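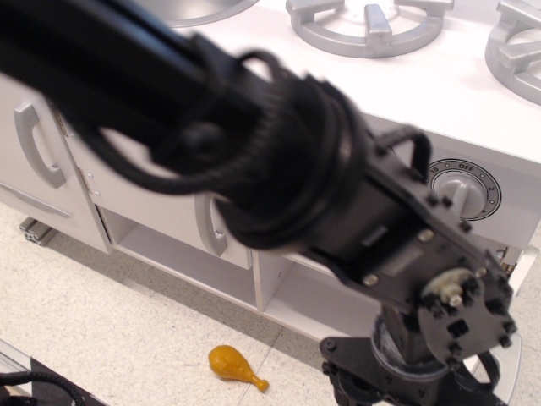 Parnia commented under my last post that a dishwasher is already a robot, and that we only say machines can't do chores because we stop calling them robots once they work. Fair point, and I have been thinking about it since December.

I agree with half of it. A dishwasher washes dishes very well. It doesn't collect them from the table, scrape them, or put them away in the cupboard with the awkward hinge. Those are the bits I would pay to be rid of. The washing was a job you could put in a box, and the rest happens all over the kitchen.

So when I ask whether machines can do chores yet, I mean the part outside the box. Open a door, find the thing, pick it up, put it where it goes, shut the door again. I can do that while listening to the radio. For an arm it is a string of separate problems, and it has to get every one of them right.

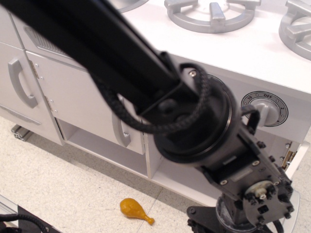

Take the sums. Say a job has five steps and the machine manages each one nine times out of ten. That sounds good until you multiply it through, and then it finishes the whole job a bit more than half the time. I would not keep a kettle that worked like that. A factory wouldn't keep it either, and I have worked in one.

That was at Karamwood, where we made flat-pack units. We had a Setside machine on the drilling line that put 55 holes in a panel and never got one wrong while I was there. Four of us stood at the other end sorting hinges and screws into bags, by hand, because the screws came in tangled and the bags stuck together. The drilling looked like the clever job, but it was the bagging that still needed people.

Houses are worse than factories for this. On the line everything arrived in the same place. At home the pan is wherever the last person left it, and something is usually on the floor.

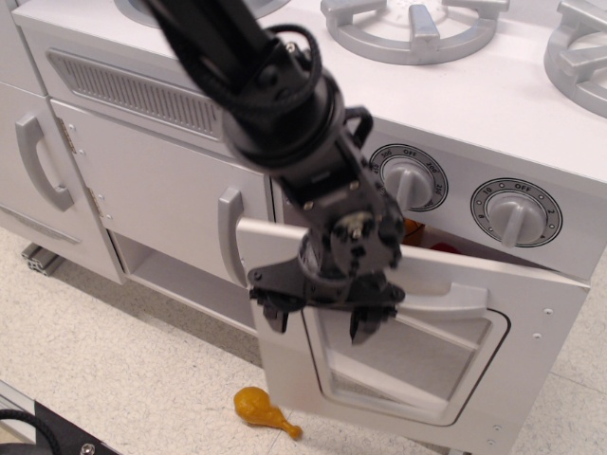 Oven door down, drumstick on the floor.

Doors deserve a post of their own. An oven door drops down, a cupboard door swings sideways, and each wants a different pull. You feel when a door is about to catch and you ease off without thinking. A machine has to be given some way of noticing that.

My own experience at home is limited to the Ojo, our floor cleaner. It does the hall well. It gets stuck under the same chair most evenings and I go and fetch it out.

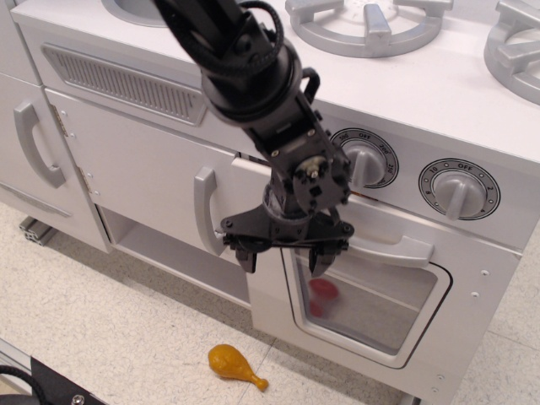

Would I buy a kitchen arm if one went on sale tomorrow? I'd wait. I want to see one clear up after a normal tea, in a kitchen it hasn't been set up for, with the family walking through it. If it could only unload the dishwasher, and do it every time, I'd think about it, depending on the price and how much worktop it took up.

Parnia will probably say I'm asking too much. Comments are open as usual, and I'll write up the doors next.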